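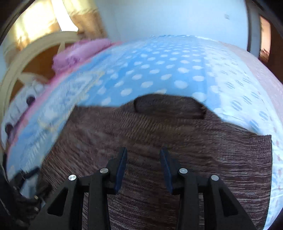

The Long Life of a Sweater
Care, storage and repair of household knitwear

Knitted garments are among the oldest items in many American closets. A wool cardigan bought for a first job may still be worn 30 years later, while the shirts and trousers purchased in the same season have long since been replaced. Their survival depends partly on the fiber and partly on the habits of the household that keeps them. Textile teachers and repair workshops report a steady rise in questions on both subjects, many of them from people who have inherited a garment and do not know how it should be treated.

The first matter is structure. A woven cloth is made of threads that cross at right angles and hold one another in place. A knitted cloth is made of loops, each drawn through the one before it. The loops give the fabric its stretch and its warmth, as air is held in the spaces between them. They also make it sensitive to its own weight. A heavy sweater placed on a hanger will lengthen over a winter, and the shoulders will take on the shape of the hanger. Flat storage remains the standard advice for anything heavier than a light summer knit.

Fiber comes next. Wool has a natural bend, or crimp, that helps a garment return to its shape after wear. Cotton has very little of this quality and will often sag at the elbows and hem by the end of a day, recovering only when it is laundered. Acrylic is strong and inexpensive, but can lose its body permanently if it is pressed with a hot iron. Blended yarns behave according to their proportions, and the care label should be read before any other source is consulted.

Washing

Most knitwear is washed too often. Wool in particular resists odor and will usually freshen if it is left in moving air overnight. The Losell Textile Center, which has offered evening classes in garment care for more than 5 years, advises its students to wash an outer sweater only when it is soiled, and to treat small marks separately with cool water and a clean cloth.

When washing is needed, a basin is preferred to a machine. The water should be cool and the detergent mild. The garment is lowered in, pressed gently and left to soak. It should not be rubbed. Heat, moisture and friction together cause the scales on the surface of the wool fiber to lock, a change known as felting, and no domestic treatment will fully reverse it. Rinse water should be close to the temperature of the wash water.

A wet sweater is heavy and should be lifted with both hands beneath it. Excess water can be removed by rolling the garment in a dry towel and pressing along the roll. It is then opened out on a second towel or a mesh rack, eased to its proper measurements and left away from direct sun and radiators. Households that knit their own garments often keep a written note of length, chest and sleeve for this purpose. The note is useful for purchased garments as well.

Pilling

The small balls of fiber that form at the cuffs and under the arms are a frequent cause of complaint. Pills appear where loose fiber ends are rubbed together, and soft yarns with little twist are the most likely to produce them. Their presence is not proof of poor quality. Fine cashmere may pill heavily in its first season and much less in its second, once the loose ends have been shed.

Several tools are sold for the removal of pills. The Pelletix comb, a fine-toothed hand tool, suits smooth knits in light yarns. Battery-powered shavers work more quickly on dense surfaces, but can cut a loop if the cloth is bunched beneath the blade. Whatever tool is selected, the garment should be laid flat and smoothed by hand before work begins. Textured stitches such as cables and bobbles call for small scissors and patience.

Moths and Other Insects

Damage usually attributed to moths is the work of their larvae, which feed on wool, silk, fur and feathers. They favor quiet, dark places and are strongly drawn to cloth that carries traces of food, skin or perspiration. A sweater that is worn once a week is seldom attacked. One that was put away unwashed in April may be badly damaged by October.

Cleaning before storage is the most effective protection available to an ordinary household. Clean garments should be folded and placed in closed containers or tightly woven cotton bags. Cedar and lavender are pleasant, but their effect fades and should not be relied upon alone. Shelves and drawers should be vacuumed along the seams and corners, and the contents unfolded and inspected from time to time.

Where larvae are suspected, freezing is a recognized treatment. The garment is sealed in a plastic bag with the air pressed out and kept in a deep freezer for a period of days. It should return to room temperature before the bag is opened, so that moisture does not settle on the fibers.

Repair

The city of Zwane has become an unlikely center of interest in mending. Its public workshop, housed in a former shoe store on Draron Street, accepted 864 garments last year. Of these, 469 were knitted. Worn elbows were the most common fault, followed by broken seams and holes near the hem.

Staff there teach two basic methods. Swiss darning follows the path of the existing yarn with a blunt needle and is suited to cloth that has thinned but not yet broken. Woven darning builds a small grid across an open hole and produces a firm, slightly raised patch. Either may be worked in a matching shade or in one chosen to stand out. Visible repairs have gained favor among younger visitors, while older ones tend to ask for a repair that cannot be found.

Dark garments present a particular difficulty. Browns, navies and blacks hide the outline of individual stitches, and menders are advised to work by daylight or beneath a strong lamp, with a pale cloth placed inside the garment so that gaps show clearly. Yarn for the repair should be compared with the garment near a window, as shades that agree under a shop light may differ outdoors.

A snag is a simpler matter. The pulled thread should never be cut. It can often be worked back by stretching the cloth gently in each direction, and any remaining slack drawn through to the wrong side with a fine crochet hook.

The workshop receives garments each weekday from 10 in the morning. Sweaters must be clean on arrival, and any spare yarn or buttons supplied with the garment should be brought along in a labeled envelope.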